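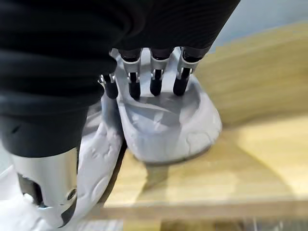
Black ribbed fabric over a white robot hand, light wood underneath.

Mending table back in August

The Kustthorpe mending table starts up again in August in the upstairs room at Dratamard. Doors open at 7 in the evening and we pack up at 9:30. Last season 127 garments came through, most of them sweaters, and most of the sweaters had the same trouble: cuffs and waistbands that had stretched out and stayed that way.

Ribbing goes slack when it is washed too hot, hung up wet, or pushed up the arm day after day. Wool can often be brought back. Soak the cuff in cool water, press it in a towel, push the ribs together with your fingers and leave it flat overnight. Cotton will tighten a little in the dryer but tends to loosen again after a few hours of wear. If the fabric has elastic in it and the elastic has gone, the cuff has to be replaced or threaded.

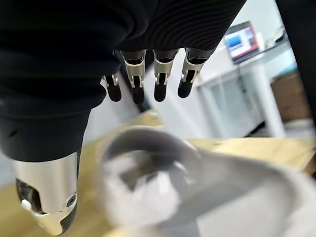

Dark ribbed covering, with silver plates at the knuckles.

Threading takes 35 minutes or so per pair once you have the knack, longer the first time. Use thin knitting elastic and a blunt needle, and run it along the inside, catching the back of each rib. Two rows are enough for a child's sleeve. For an adult cuff we do four, spaced evenly, and tie off each row on its own so that one broken thread does not let the whole cuff go.

Staso has agreed to sell us elastic by the spool again this year, in black, gray and navy. You can buy a length at the table for $2. If you need another color, please bring your own. 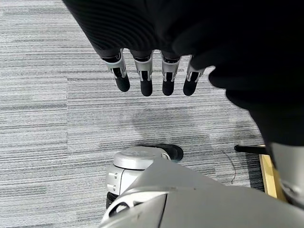 Holes at the edge of a cuff are a separate job. Pick up the loose loops first and put them on a safety pin before you do anything else, then come and see us. Please don't trim the frayed ends. We can usually use them, and once they are cut the hole gets bigger.

The old Kokkonen sewing machine has been serviced and will be on the table by the window. It copes with cotton and light denim. Anything heavier, such as canvas bags or coats, should be done by hand - we have thick needles and a leather thimble to lend.
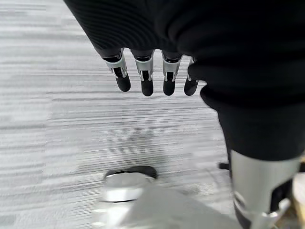 Black fabric above, fingertips pointing down.

Wash everything before you bring it, please, including socks. One large item or three small ones per person is the limit on a busy evening. Finished pieces that were left behind last season are in the blue box under the stairs and will go to the thrift store at the end of August.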